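# Checking a policy against randomized kitchens before you trust the number

A manipulation policy that scores well in one simulated kitchen can drop badly when the counter changes color or the camera shifts. This page covers how we run the Plunine evaluation for stove tasks, and how to read the result. It assumes you have a trained checkpoint and a working install of the Primau simulator.

The method is simple. Freeze the policy, vary one thing at a time, and compare each varied run with a fixed baseline that uses the same starting states.

## What you need

- A checkpoint that takes camera images and joint positions as input
- The Plunine task files for the stove group
- Enough disk space for 2,400 episodes, with video on for failures only
- The Fehr scoring script

## 1. Build the starting states

Generate the starting states once and save them. Do not let the simulator draw new ones for each run. We keep 263 after filtering out states where the arm begins in contact with something or the target object is out of reach.

```
plunine states --group stove --filter reach,contact --out states.npz
```

If your filter leaves far fewer than that, check the arm base position first. A base set too far from the counter is the usual cause.

## 2. Run the baseline

Run every saved state with the default textures, lights and cameras. Write down the random seed and the control rate. Both have to match in all later runs, or the comparison means nothing.

```
plunine run --states states.npz --variation none --seed 5
```

The baseline does not have to be good. A policy that fails half the time can still be compared, as long as it fails for the same reasons on a repeat run. Run it twice and see how many states change outcome between the two. That count is your noise floor, and any drop smaller than it should be left out of the report.

## 3. Vary one factor at a time

The task files define 5 factors: wall and counter texture, lighting, camera pose, object model, and object position. Turn on one and leave the rest at default. Combined variation is worth running later, but it will not tell you which factor did the damage.

Keep the physics settings fixed throughout. Friction changes belong in a separate test – they affect whether a grasp holds even when the policy sees everything correctly.

## 4. Look at frames before you score

Open a handful of rendered frames from each run. You are looking for missing textures, objects sunk into surfaces, and cameras placed inside a wall. Check that the cooktop is in view from every camera the policy reads, and note how much of it the gripper covers. A burner hidden by the arm in one view can be clear in another, and a policy trained on both views may lean on one of them more than you expect.

In the renders from this kitchen, the burner rings stand out well against the black glass. In the first one, the pan is on the front-right burner with its handle pointing out to the right.

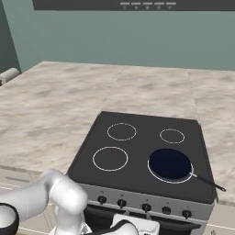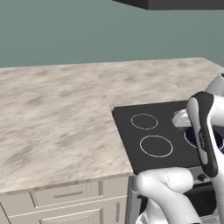 ## 5. Score the runs

Pass the baseline and the varied run to the scoring script together:

```
fehr score --base runs/none --test runs/texture --paired
```

The paired option matches episodes by starting state, so you get a list of states that went from success to failure and the other way. Read both lists. On our Ridcombe checkpoint, camera pose caused the largest drop and texture the smallest, but texture also had the most states moving in both directions. The average hid that.

Report the paired counts next to the success rate. If you changed the filter in step 1, say so in the report and include the states file.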